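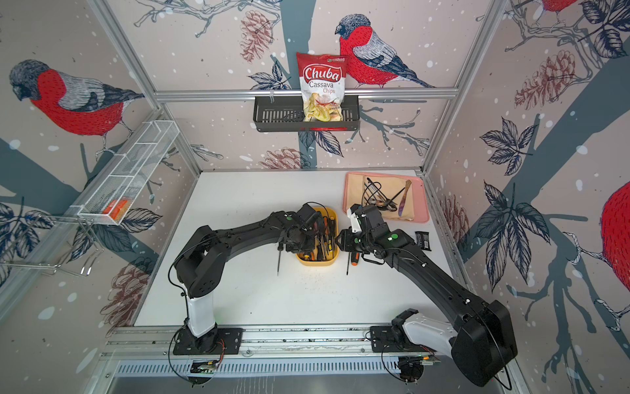

Slide 3. Two arms, one tray

(Leave this up. Let them look at the bullfinches first or they won't hear a word.)

Task: screwdrivers and a yellow tray, both arms allowed. Sounds like a job for a bored eight-year-old. It took us until July to get a policy I'd show to strangers.

Say what we compared. Same network, same demonstrations, 2,421 of them. One version sees only the fixed overhead view. The other also gets the wrist views. Hinata Furukawa ran the comparison and should get the hard questions.

Mention Prundine, our name for the training code. Don't explain the name. It doesn't have an explanation.

Slide 4. Why the wrist view matters

From up top, two grippers that nearly meet over a tray hide the very thing you care about. The policy guesses, and it guesses with enormous confidence. Up close you get the handle, the fingers and the bit of metal below them.
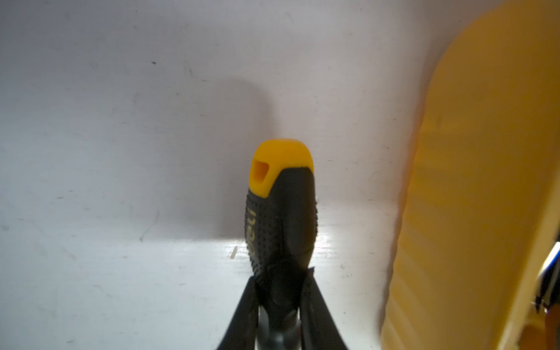 So the network can learn whether it's holding the neck of the tool or just the general idea of a tool. We cropped hard, dropped color jitter after the first 500 demos, and trained for 10 epochs. The reviewer from Shimada wanted more. The reviewer always wants more.

Result: the wrist version drops fewer tools. It's also slower, and I should say so before Gasa's people do.

If someone asks about forks: no.

Slide 5. What broke

Handovers. Skip to the plot, drink some water.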